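Tasasel Device Security Programme
Progress report to the Trenura Fund, second reporting period
Submitted 25/01/2019 by Iveta Vrabec, programme lead

1. Work completed

The inventory of mobile devices at the Grasby site was closed in October. It lists 2620 phones, tablets and laptops, each with a named holder and a record of its operating system version. Of these, 126 were running versions that no longer receive security updates. Replacements have been issued for 105 of them and the old units have been wiped and withdrawn from use.

Staff who read work email on their own phones have been moved to the separate work profile. Uptake was slower than planned in the evening teams, where training sessions had to be repeated. 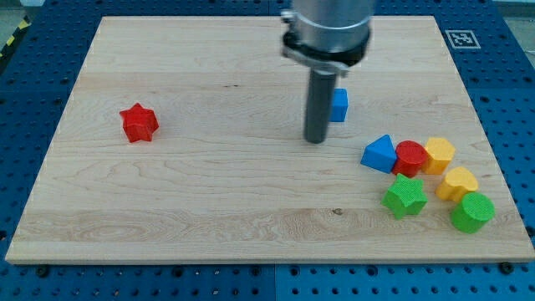 The revised policy on the installation of applications came into force at the same time. Requests are now handled by the service desk and a decision is normally given within two working days. The list of approved applications is published on the staff pages and will be reviewed each quarter.

2. Matters outstanding

The remaining 21 unsupported devices depend on label-printing software supplied by Hrubý. The supplier has agreed to provide a current version, but no delivery date has been confirmed. Until then the devices are held on a restricted network with no access to email or the web.

Encryption has still to be switched on for 39 laptops. The holders have been contacted and appointments are being made.

3. Budget

Spending is within the approved amount. The programme asks for permission to carry the unspent part of the training budget into the next period.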